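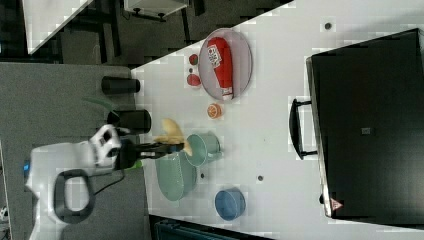 Figure 1. Tabletop for Exercise 4: banana, bowls, mug, plate and bottle, with the large appliance at one side.

Household Space and Storage
Handout 4: The Working Surface
November 2023

Last time we did drawers, and several of you are still upset about it. This week we move up to the surface, where things go when the drawers have failed.

Terms you will need

Footprint: the area an object takes up when it stands the way its maker intended.
Sprawl: the area it takes up in practice.
Resident: an object that lives on the surface full time.
Visitor: an object that was only going to be there a minute. Most residents began this way.

In Figure 1 the obvious resident is the black appliance, a toaster oven or a microwave depending on who you sit next to. For our purposes it doesn't matter. It has a door with a bar handle, and a door needs room to open. Students forget this every year and park a bowl in front of it. Add the door swing to the footprint before you place anything else.

The red bottle is our case of sprawl. It lies diagonally across the pink plate, so the plate can't be used as a plate and the bottle can't be used without moving it. In the Branum method (reader, chapter 3) this is called a double loss. Muñoz calls it Tuesday-night storage and is, I think, closer to the truth.

Color is a weaker guide than people hope. The mug and the oval bowl are the same sea green, and half the room will want to put them together on those grounds. Ask first whether they get used together. Mugs go near whatever heats the water. A matching bowl has no claim on that spot.

Fruit: whole fruit can share one bowl. The orange slice can't join them, having been cut, and needs a plate or a mouth.

Exercise 4

Sketch the surface from above at any scale you can stick to. Mark the appliance and its door swing. Then place every other item, using no more than half of what remains. The two black cups count, even though one of them lies partly over the edge of the table and may seem to be making its own arrangements.

Write a paragraph defending the position of the blue bowl. "It looked nice" was accepted in October and will not be accepted again.

Those working from the Cundotia plans should use the small kitchen, with a counter area of 1,365 square inches. The Rullinero kitchen has 2,851 and is reserved for the resit.

Bring the sketch on paper. Phones are visitors.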